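Working Rules for a Two-Arm PC Disassembly Cell
Project report, Automation Lab II
Kalkidan Ayele and Nizar Nseir
2 April 2023

1. Scope

The Brimside cell takes apart used desktop computers and sorts the parts for reuse. When we joined the project the cell had a risk assessment but no written working rules, and each team ran it a little differently. Our task was to write one set of rules, try it over 43 supervised runs in March, and revise it. The report covers the rules only. Grasp planning and the control software are described in the Majali group's report.

2. Definitions

Run: one tower, from placement on the bench to the last part set down.
Stop: any halt not commanded by the program, including operator stops.
Handover: the point at which a part is released by a gripper and supported by the fixture alone.

3. Preparation of the workpiece

3.1 The tower is disconnected from the mains, and the power button is held in for six seconds before the side panel comes off.
3.2 The tower is laid on its side, open side up, and pushed against the bench stops.
3.3 Loose cables are moved clear of the planned grasp. Cables that cannot be moved are entered on the run sheet.
3.4 The person who prepared the tower does not start the program. A second person checks 3.1 to 3.3 and signs.

Rule 3.4 was disputed. It adds time to each run, and with two people in the lab it means one of them is always waiting. We kept it after a run on which the bench stops had been left loose and the checker found them.

4. Parts fixture

Every removed part has one assigned position in the printed tray. The operator does not reassign positions during a run, even if a nearer one is free. Drives are stored upright, and memory modules lie flat in the slots. The gripper may open only when the part is fully seated, and the arm then retracts along the axis of insertion.

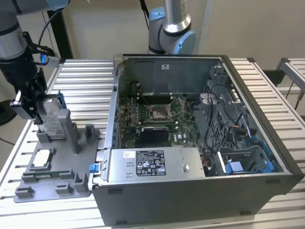
Figure 1. Hard drive held at the parts fixture. The processor and a memory module are already in the tray.

The first version of this rule said "when the part is in position," which two operators read in two ways. The wording above is from revision 4.

5. Gripper inspection

Inspection is done at the start of each session and after any stop involving contact. The arm is raised to the inspection pose and locked out. The operator checks the following:

- linkage screws present and flush
- no play in the fingers when moved by hand
- mounting plate tight
- wrist cable clear of the linkage through its full travel

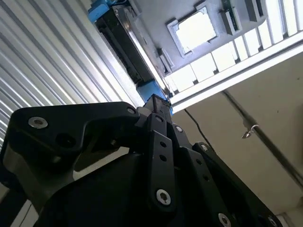 A screw that turns under finger pressure is a failed inspection. It is not retightened and used. The gripper is taken off, the screw is replaced with thread locker, and the entry is countersigned. We took this clause almost unchanged from the Staresari lab manual.

6. Removal from the chassis

6.1 Only one arm may be inside the chassis outline at a time. The other arm holds outside it.
6.2 Drives are gripped by the plastic carrier. Gripping the drive body or its connector is not permitted.
6.3 Travel inside the chassis is at reduced speed until the part has cleared the highest edge of the case.
6.4 If the wrist view is lost, the arm stops where it is. It is backed out by hand guiding, with the second person at the stop button. 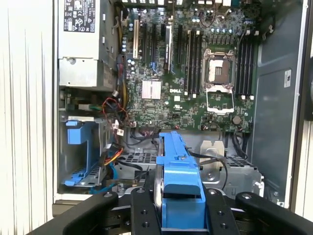
Figure 2. Wrist view of the gripper on a blue drive carrier inside a Dell tower.

7. Results

The run sheets contain 443 individual part movements. Stops were most frequent under 3.3, where a cable had been judged clear and was not. We recorded no breach of 6.1. Rule 6.3 was broken on one session through an old parameter file, and the speed limit is now checked at program load.

8. Open points

The rules assume a tower case with a removable side panel. Small form factor machines need a separate section 3. The Vullance tray inserts have not been tested with carriers of other shapes. Inspection intervals in section 5 were set by judgment, and wear data from a longer period would be needed to justify them.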